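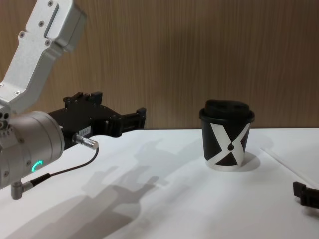

3. Table Surfaces and Light Levels

3.1 Rooms and instruments

The survey covered 29 rooms in two buildings, Maratlow and Oleck. All of the rooms are used for bench or desk work during the day, and all are lit by ceiling fixtures with a diffusing cover. Rooms with task lamps fixed to the tables were left out. Window blinds were closed during every reading, and the fixtures were switched on well before the first one so that their output could settle.

Light falling on the table was measured with an Altine hand-held light meter placed flat on the surface, sensor facing up. The same meter was then turned over and held above the same point to record the light coming back from the surface. The ratio of the two values was taken as the reflectance of the table. This is a field method and is less exact than a bench measurement on a cut sample, but it needs no material to be removed and it includes the effect of wear. The meter was zeroed with its cap on at the start of each room.

A total of 224 readings was kept. Readings were dropped where the shadow of the operator fell on the sensor, or where the two halves of a pair had been taken at different heights. No correction was made for the color of the walls. Wall finish was recorded by type only (paint, wood grain, tile, glass) and enters the model in Section 4 as a category.

3.2 White surfaces

White tables form the largest group in the survey and also the least uniform one. The finish varies from fully matte to a low gloss, and the low-gloss tables return a visible image of the ceiling fixture when viewed at a shallow angle. For these the reflectance ratio depends on where the meter is held. We therefore took each pair at the center of the table and again near one edge, and used the mean.

The spread between center and edge was small for matte white tables and larger for the low-gloss ones. It did not depend on table size. Room size had a weak effect, which disappears once the spacing of the fixtures is included.

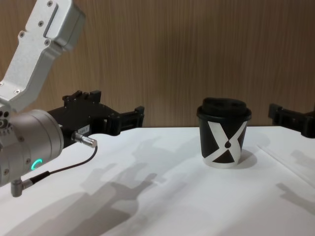
Contrast between the table and the objects on or over it was treated separately from reflectance. The Upadhyay index, which we use here in its unweighted form, compares the luminance of a target with that of the area directly around it and ignores everything farther away. It was developed for printed matter on a desk, where the target is flat and evenly lit. A curved metal part with a matte silver-gray finish over a white tabletop is a harder case, as the brightness of the part changes along the curve while the table behind it stays nearly constant. For targets of this type the index was computed at the brightest and the darkest point, and both values are reported. Using a single averaged value would hide the range that matters most to a person looking for a small feature such as a screw head.

The position of the sensor also matters for the background value. When it is held too close to the surface, the meter body blocks part of the incoming light and the reading drops. When it is held too high, the field of view takes in areas outside the table. We used a fixed spacer to keep the height the same in all rooms. The spacer was painted flat black to limit stray reflections.

3.3 Shading of objects

Ceiling fixtures with diffusing covers produce soft shadows, but they do not remove the difference between faces that are turned toward the light and faces that are turned away from it. On a white table this difference is reduced by light returned upward from the surface. The effect is strongest just above the table and falls off with height. On dark tables it is too small to measure with the present method.
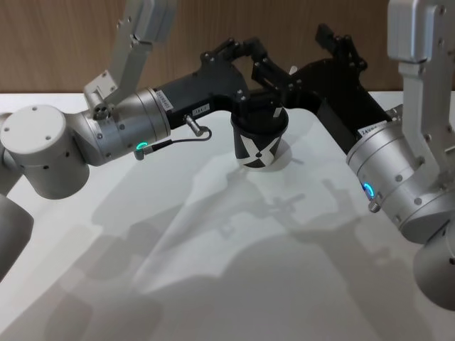 Figure 1. Objects over a white table. The lower grey segment at left appears darker because it is turned away from the light.

To estimate the upward contribution, a plain test cylinder was set on end and read on its lit side. It was then rotated through 90 degrees and read again at the same height, and the procedure was repeated over a black cloth. The difference between the white-table and cloth readings was taken as the share due to the table. Seven tables were tested in this way, all of them in the Maratlow building. The low-gloss tables gave less repeatable results than the matte ones, and the last rotation step had to be repeated in one room after a fixture was replaced.

These values are used in Section 4 only to set the limits of the shading term. They were not used to adjust the reflectance ratios reported in Section 3.2, which are based on readings at the table surface alone.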